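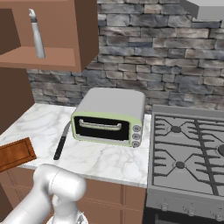 Low-cost shots for a dog when the owner has no address?

Posted by Finorov, October 2021

I do grocery runs for a man who has been sleeping in his van near the river since May. He has a 9 year old shepherd mix named Sisay. She was vaccinated as a pup but he lost the paperwork when his storage unit was auctioned. He wants her rabies shot current so he can get into a shelter that takes pets. The two clinics I called both asked for a home address and a card on file. He has neither. Does anyone know of a place that will see her, and can I bring her in for him? He works mornings and the dog doesn't do well on the bus.

Zinash Endale

Call the street clinics, not the regular vet offices. Most of them will take a mailing address at a day center or a church, and some just write "no fixed address" on the form. I helped at one for two summers and that was never a reason to turn a dog away.

You can usually bring her in yourself if he signs a note. Put his name, her name, her age, what he is agreeing to (rabies, distemper combo, flea treatment) and a phone number. If he doesn't have a phone, put yours and write next to it that it is yours. Call first to check, because a few clinics want the owner there for rabies.

With no records they will treat her as never vaccinated. She gets the rabies shot that day and the certificate is good for one year. The distemper combo may need a second visit a few weeks later. Ask for 2 copies of the certificate and keep one at your place in a plastic sleeve. Shelters want to see the paper, and a tag alone often won't do.

Also ask whether they microchip. At her age I would ask them to check her teeth and listen to her heart while she is on the table.

Groltik

ours is every other saturday, line starts at 9 and they stop taking names at 11. bring a leash even if she's good off leash. I think it was 7 dollars for the license but they waived it for my neighbor

Tendach

Try the shelter he wants to get into. The one I stayed at had a vet tech come by, and they let my dog in on a promise to get the shot that week. Ask for the intake person, the front desk didn't know about it.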